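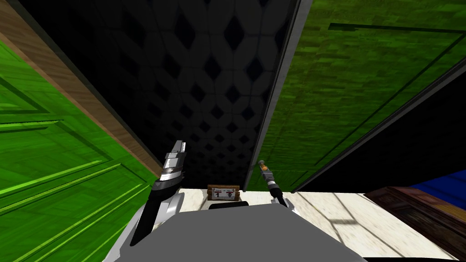
Polari to Open Cabinet Refinishing Center in Drandus

DRANDUS, Jul 31, 2026 — Polari, a maker of painted and stained cabinets, will open a refinishing center on Helmy Street this fall. The center will take in used kitchen and hall cabinets, repair them and return them to their owners or offer them for resale.

The building has 3666 square feet of floor space and was last used as a print shop. Polari signed the lease in February. Work on the ventilation system and the loading door is under way.

The center will open with four full-time employees. Polari expects to handle 639 cabinets in the first year, most of them from homes in Drandus and the neighboring town of Ester.

Customers will be able to choose a new paint color or stain, replace hinges and handles, or have the inside of a cabinet lined. Doors with visible wood grain can be painted so that the grain still shows. Grooved and paneled doors are accepted. Glass doors are not accepted at this time.

A flat fee of $100 will cover pickup and inspection within the two towns. The fee will be credited toward the cost of the work if the customer goes ahead. Written estimates will be sent within five business days of pickup.

Cabinets donated to the center will be sold from a front room that is open to the public. Prices will be marked on each piece, and buyers must arrange their own transport.

Polari will keep its existing showroom in Ester, where new cabinets are sold. Hours there will not change.

Applications for bench and finishing jobs at the new center are being taken at the Ester showroom.

Print this release | E-mail this release
4 shares | 0 comments

Recent releases
Polari Adds Matte Stains to Hall Cabinet Line
Ester Showroom Extends Winter Hours
Hinge Replacement Kits Now Sold Separately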